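Ticket 1692 – Exclusion screening: repeat false match
Opened by: Gemma Greenwood, Mestness Pharmacy Group
Assigned to: Arwel Beddoe, Kelovik Support
Priority: 3
Status: Resolved
Opened: Jan 24, 2023

Gemma Greenwood
The monthly staff check has flagged one of our dispensers as excluded again. We cleared the same match in September with proof of identity. The date of birth on the exclusion record is different from hers. She can't be put on the rota while the flag is open.

Arwel Beddoe
Thanks. Please confirm whether the clearance note still shows under her profile, and whether her staff number has changed.

Gemma Greenwood
The note is gone. Her number changed when we moved payroll to Finduven. Attachments tab has the upload from the branch.

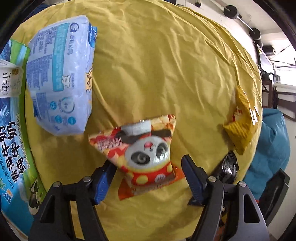

Snack packets on yellow fabric, both files.

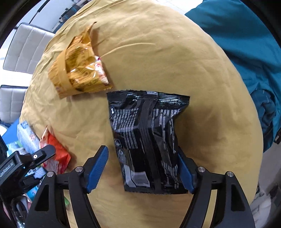 Arwel Beddoe
I still need the identity form, page 2 as well if it has one. On the flag itself: clearances are stored against the staff number, so the new number was screened as a new person. The date of birth came across blank in the import and the match was made on name only.

Gemma Greenwood
Form now uploaded. Will this affect anyone else?

Arwel Beddoe
Checked with Hsiu-ying Tseng in data. Of 300 profiles imported, 14 have no date of birth. She is refilling them from your old file and linking old numbers to new – please don't edit those profiles until she has finished.

Hsiu-ying Tseng
Refill done, numbers linked. Screening rerun. Flag cleared and the September note is back on the profile.

Gemma Greenwood
Confirmed at our end. Please close.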